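Seltasard Equipment Lending Room — Cable and Cord Sorting
Second progress report
To: Gerrit Mertens, Treltlow Fund
From: Nanna Mogensen
Sun 10 February

1. Where we are

You asked for a short report and for plain answers about whether the money is doing anything. The short answer is that the sorting is going slower than the plan we sent you, and I am less sure of the plan than I was when I signed it.

The grant was $2,000. By the end of December we had spent most of it on containers, labels and cord ties, and on paid sorting hours. The remainder is held for the second round of labels, which I have not ordered. I would like to see whether people use the first round before I buy more.

The backlog is the same one described in the application: cords and cables returned to the lending room in bags over several years, never checked in properly, many of them knotted together. Our estimate was 200 pieces. I said at the time that I thought the figure was low, and I still do. Knotted cords are hard to count, and every bag so far has held more than its tag claimed.

2. What has been done

We have sorted 90 pieces. Sorted means untangled, coiled, tied and put in a compartment where somebody else could find it. By that measure 70 of them would pass if you came in tomorrow. The others were coiled in a hurry and will need to be done again, and I have not counted them twice to make the total look better.

The Rafferty shelves at the back are cleared. The bags from the Ritelberg branch have been opened and their contents moved to the work area, which makes the work area look worse than it did at the first report. I don't count that as a setback, but I don't count it as progress either.

3. The color system

The application promised a color system, and Gerrit's note on the first report asked to see it in use. The idea is that loose cords go into open bins by color, then get coiled one at a time and moved to the divided organizer. I have doubts about it. Color tells you very little about what a cord is for, and borrowers ask for cords by what they plug into. It does make the first pass quick, and anyone can do it without training. Whether that saves any time at the second pass I can't say yet.

Black cords are the weak point. We have more of them than of any other color and they don't have a bin of their own in the plan. They go straight from the pile to the organizer or they go nowhere, and on a bad day it is the second. 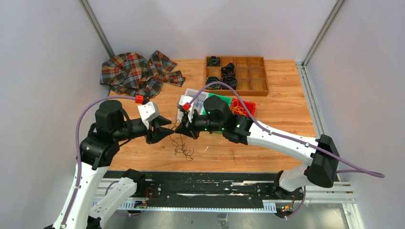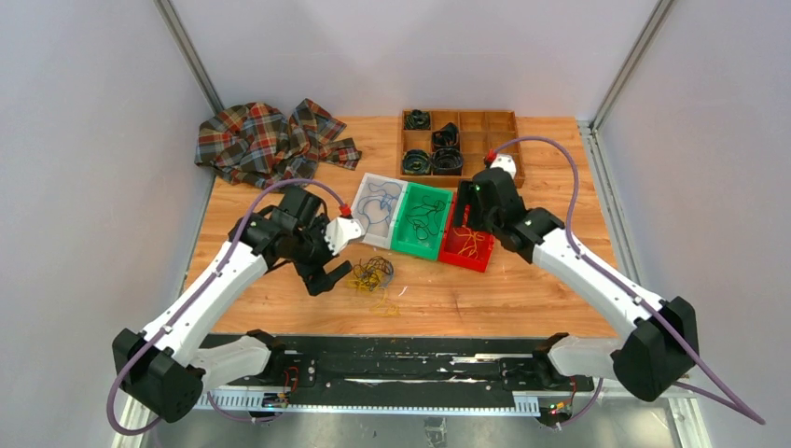

A black cord still in a tangle in the first picture; the bins and the partly filled organizer in the second.

4. What is not working

Tangles are taking far longer than the budget allowed. The plan assumed a few minutes for each cord. Thin ones can take a good part of an hour, and we have started setting the worst aside. I would like your agreement to discard a cord when freeing it costs more in hours than a new one would cost in money. The grant terms say "recovered," and I don't want to throw things out on my own reading of that word.

The dividers in the organizer suit small coils. Wider ones crowd the compartment and spring open when the neighboring one is lifted out. A larger organizer was quoted to us and I turned it down — the price was silly, and I would sooner coil tighter.

Labels are behind. The first set was printed by color, before we had settled whether color was the right thing to print. If we switch to labeling by use, that set is wasted.

5. Next period

Finish the Ritelberg bags before opening any others.

Redo the badly coiled pieces and report them separately.

Try labeling by use on one part of the organizer only, and leave it alone for a month to see if cords come back to the right place.

Decide about a bin for black cords. It is a small purchase and I should have made it already.

I am not asking for more money in this report. If the labeling trial fails I may ask to move what is left of the labels line into sorting hours, and I would rather raise that now than in the final report. The original finish date will probably be missed. I'd hold off telling your board a new one until the Ritelberg bags are done and we have a real count.

Receipts are attached separately, apart from the one for the cord ties, which I am still looking for.

Nanna Mogensen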